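Poonam Kushwaha Wants Shops to Write Things Down

Posted 12/08/2025

Poonam Kushwaha has spent most of her working life in small workshops, first as a bookkeeper and later as the person owners call when two employees have quit in the same month and the orders are behind. She now runs Alance, a one-room consulting business that helps family-owned shops put their daily work on paper. Her clients include a picture framer, a bakery supplier and a company that repairs commercial sewing machines.

We spoke at her office, where one wall is taken up by binders. The binders are copies. The originals stay with the clients.

Kushwaha started out keeping the accounts at Rana, an upholstery shop owned by Anju Rana. She was hired for the books and ended up doing much more.

"I was supposed to be there two mornings a week," she said. "Then the man who ordered the foam retired. He had ordered foam for that shop for longer than I had been out of school. He knew which supplier cut it short, which one delivered early, which density went with which chair. He had a phone number list taped inside a cabinet door and half the names were first names only."

The shop lost money for most of the next year. Foam came in at the wrong thickness. A supplier who had always given a discount stopped giving it, and the shop did not know a discount had existed. Kushwaha found it by going back through old invoices.

"I added up what we had overpaid on that one account and it was 2705 dollars," she said. "For a shop that size, in one year, on foam. I put the number on a sheet of paper and left it on Anju's desk."

Rana remembers the sheet. Reached by phone, she said she was annoyed for a day and then asked Kushwaha to sit down with everyone who worked there.

"I thought it would take a week," Rana said. "It took until January. People don't know what they know. You ask the cutter how he lays out a pattern and he says, 'I just lay it out.'"

That problem is what Kushwaha talks about most. She does not ask people to explain their jobs. She sits next to them and writes, and when they do something she doesn't follow, she asks them to do it again.

"If I ask, 'What are the steps,' I get the steps from when they were trained," she said. "Those are the official steps. I want to see the person stop and run a thumb along the edge before cutting. That's in no manual. I write down 'checks edge with thumb' and then I ask what the thumb is looking for."

Her write-ups are short. Each task gets one page, and if it won't fit, she splits it in two. She uses the words the workers use, even when a trade dictionary would have a different one. At the sewing machine repair company, the staff calls a certain adjusting screw "the little brother," and that is the name in the binder, with the part number next to it in parentheses.

She is careful about who gets credit. Every page has the name of the person it was learned from at the bottom. She said this started as a way of knowing whom to ask if something looked wrong, but the workers cared about it more than she expected.
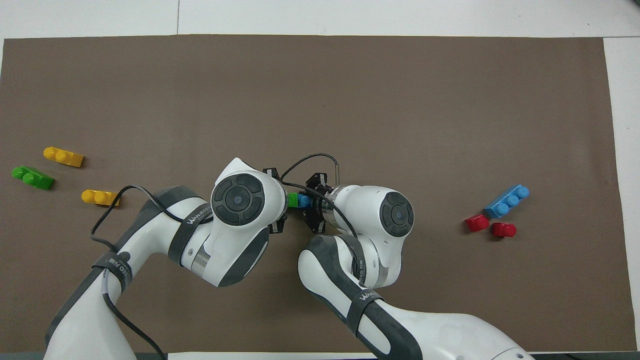 Photo: Lalit Nishad

Not everyone is glad to see her come in. Omprakash Bansal worked the cutting table at Rana during the first round and refused to take part for several weeks. He has since moved to Plirnotier, a maker of slipcovers and seat cushions, where he trains new cutters.

"I told her no," Bansal said. "I had seen it before, at another place. Somebody comes with a notebook, and then they hire a kid at half the pay and hand him the notebook. What would you think?"

Kushwaha said he was right to ask. She took the question to Rana, who agreed to put in writing that no one would be let go or have hours cut as a result of the project. Bansal signed on the day after he got the letter. His pages are still in use.

"I kept the letter," he said. "I have it at home."

Since then Kushwaha has asked each new client for a similar letter before she starts. She has turned down two jobs over it. In one case the owner told her openly that he planned to replace his senior finisher and wanted the finisher's methods recorded first.

"He was very polite about it," she said. "I gave him back his deposit."

Her fees are modest and she does not hide them. A small shop pays a flat 1000 dollars for the first visit and a set of pages covering its most important jobs. More pages cost more. She spends part of the first day deciding with the owner what counts as important, and they often disagree.

"The owner always picks the hard, skilled thing," she said. "The thing they're proud of. I ask, what would stop this place cold tomorrow morning? It's usually the alarm code, or how to restart the compressor, or which bank the payroll goes through. Boring things. We do the boring things first."

Santosh Ahuja, who owns the picture framing business, said that was how it went for him. He had wanted her to record how his shop does hand-finished corners. She asked him instead who knew how to order glass.

"Me," Ahuja said. "Only me. I was having surgery on my knee in three weeks and I hadn't given it a thought."

The glass page was done that afternoon. The corners took much longer, and Ahuja is still not satisfied with them. He has rewritten the page himself four times.

Kushwaha doesn't mind that. She would like clients to change their binders, and she worries about the ones that stay clean.

"I go back after a year and I ask to see the binder," she said. "If there's glue on it and somebody has crossed things out, good. If it looks the way it did when I dropped it off, then I know it's been on a shelf, and I know some of it is wrong by now. A supplier has changed. A tool has changed."

She tried software for a while. A program called Torkum let workers type notes from a phone and tag them by task. Two of her clients still use it and like it. At the others, she said, the notes piled up and were hard to find again, and people with dust or oil on their hands did not want to touch a screen. She went back to paper in plastic sleeves and keeps a scanned copy in case of fire.

She has views on length, too. The binder for the bakery supplier runs to 70 pages, the longest she has made, and she thinks it should be shorter. She plans to go back and take out anything that hasn't been looked at.

We asked how she can tell what a shop has looked at.

"The sleeves get cloudy," she said. "You can see it right away."

Kushwaha works alone and takes on seven clients a year. She has been asked to hire and has thought about it, but the part she would hand off is the sitting and watching, and she is not ready to do that. She has begun making pages about her own work. So far there are nine of them. The first one explains how to get a nervous person to forget that someone is taking notes, and she says it needs another draft.

Her next job begins at a shop that re-canes chairs. The owner is 81 and has agreed to be watched for three days, provided that Kushwaha brings her own lunch and does not talk while he is counting holes.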